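The second quote

Clonmont is a residential respite house in Iltville, built in 1922 and extended twice without much regard for door widths. When its manager, Eero Pesonen, began planning for a mobile manipulator to do evening tidying, the first quote covered the arm, the base and a charging dock. The second quote, from the integrator Brikar, covered everything else, and it was the larger of the two.

Most of the difference was simulation. Brikar bills a fixed fee of $900 for each modelled room, plus $3000 for the task library, and will not put a machine on site until both are signed off. Pesonen had budgeted for neither.

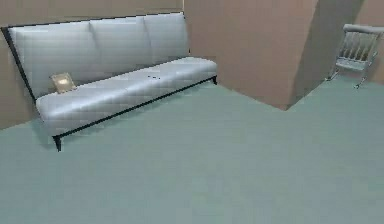
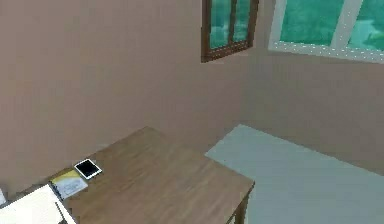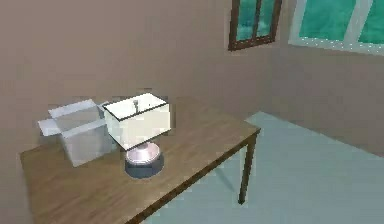
Rendered rooms.

Surface clutter is the line item buyers most often underestimate. Floor plans and large furniture are cheap to model and seldom change, whereas every loose object needs its own geometry, mass and grasp data before a pick can be rehearsed. The tablet lying flat on the wooden table is a fair test of a specification: a thin rigid item offers a two-finger gripper very little to close on, and a suction tool may have to be priced as an alternative. The open box with its flap folded out raises a different question, whether the quoted library treats cardboard as a rigid body. If it does, flap handling will be charged later as a variation.

Chaudhry, the consultancy that reviewed the tender, recommended splitting the purchase into 3 stages: simulation, a leased unit, then capital purchase. Each stage carries its own acceptance criteria, and the lease can be cancelled if pick rates on site fall below the simulated figure by more than the agreed margin. Spare gripper pads, software licences and carpet-rated wheels are listed separately - the last of these was missing from the first quote altogether.

Pesonen has funding for the first stage and expects to apply for the second in January. The dock location is still to be settled.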